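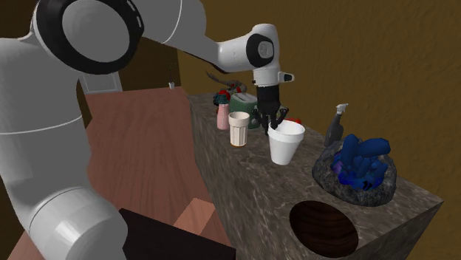
Protokoll: Grethe Oddsson | Stand: 7/31/20

Sitzung der Herausgebergruppe, Sammelband Detektorphysik

1. Protokoll der Sitzung vom März
Ohne Änderungen angenommen.

2. Stand der Beiträge
Drei Kapitel fehlen noch. Das Kapitel zur Kalibrierung von Szintillatoren (Gruppe Urkby) liegt vor, ist aber zu lang. Kürzung auf 200 Manuskriptseiten einschließlich Anhang - die Messreihen kommen in den Onlineteil. Yoshida liefert die überarbeiteten Abbildungen zur Driftkammer nach.

3. Begutachtung
Jeder Beitrag geht an zwei Gutachter, Frist sechs Wochen. Tratcombe bittet um eine längere Frist für das Kapitel zur Dosimetrie. Abgelehnt bei einer Enthaltung.

4. Literaturverzeichnis
Die zusammengeführte Liste umfasst 1.844 Einträge, darunter Dubletten. Oddsson gleicht ab. Einheitliche Abkürzung der Zeitschriftentitel beschlossen.

5. Verschiedenes
Skemcombe fragt nach dem Sachregister - vertagt.

Nächste Sitzung nach Eingang der Gutachten, Einladung per E-Mail.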